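4. The cushion task

4.1 Setup

The Keltix service is sold by the month. The subscriber gets a two-armed robot, remote updates, and a brochure in which a living room is put in order between breakfast and lunch. Our interest was narrower. We wanted to know how it handles soft furnishings, which the brochure covers in a single adjective ("effortless").

We ran 139 trials with chair cushions, all in a furnished room with a tiled floor and a fair amount of ordinary household clutter. Keltix recommends clearing the area before use. We read this recommendation with interest and left the boxes where they were. The room was lit as its occupants normally light it, and the chair was a rounded upholstered one with a curved back, a shape that the Diden task list files under "difficult" and that most people file under "chair."

Each trial began with both grippers open and ended when the cushion was released or when the operator, Surachet Chareonsuk, pressed stop. Wrist and head views were recorded throughout. The wrist view matters most in the last stage of the approach, when the fingers themselves take up a good part of what the camera has to work with.
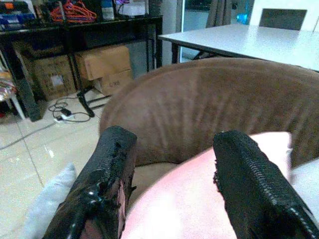

Figure 4. Wrist view of the two coated fingers, with the pink cushion and the brown chair behind them.

The finger coating deserves a paragraph, as it gets none in the manual. It is black, rubbery and lumpy on one finger and more finely textured on the other, and on the first it has worn through in a patch near the lower end. Keltix lists the coating as a consumable. The price list does not say how fast one should expect to consume it, and our written request for a figure was answered with a link to the price list.

4.2 Grasping and lifting

Thin cushions were easier than thick ones. A puffy cushion gives the planner no firm edge to aim at, and the default grip setting assumes that it has found one. We lowered the closing force in September, after 14 trials had ended with a gripper holding a pinch of fabric and the cushion staying put. Those trials are counted as failures here. The Keltix dashboard counts them as "partial engagements."

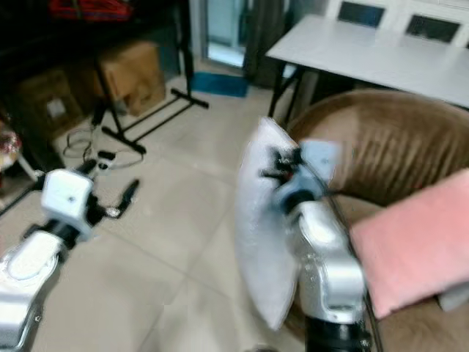
Photo: Trajkovski / Kulimmont Home Robotics Study

With the lower force the right gripper could carry a cushion upright by its edge, though the swing was larger than we liked. The left arm was free in most lifts of this kind. The product page speaks of "true bimanual handling" – we saw 3 trials in which the software chose to use both hands on one cushion, and could not get it to tell us why those.

4.3 Working close to the seat

Low reaches into the chair gave the most trouble. A curved back leaves little space for a wrist housing, and the planner likes to come in from the side. Stops were frequent in this stage. We also found that the head view blurs badly whenever the body turns during a reach, and the software goes on drawing confident outlines over the blur.
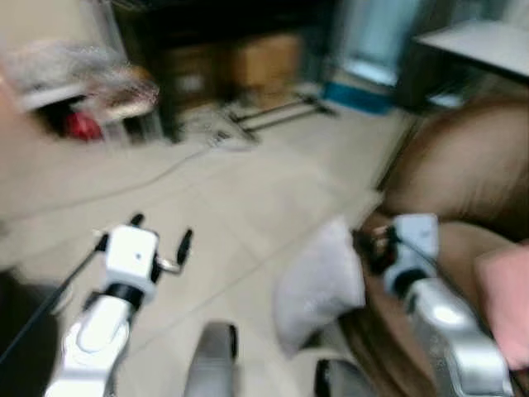

Figure 5. Head view with motion blur: right gripper against the brown seat, left gripper open over the floor.

Turning off body rotation near furniture cured most of this. The setting exists, four menus down, under "Legacy." It lengthened the median trial and was worth it. Across the full log of 581 reaches, the ones made with rotation off needed fewer stops at every seat position we tried, and the remaining stops were concentrated at the back of the seat, where the wrist housing has the least room. We kept the setting for the towel trials in Section 5.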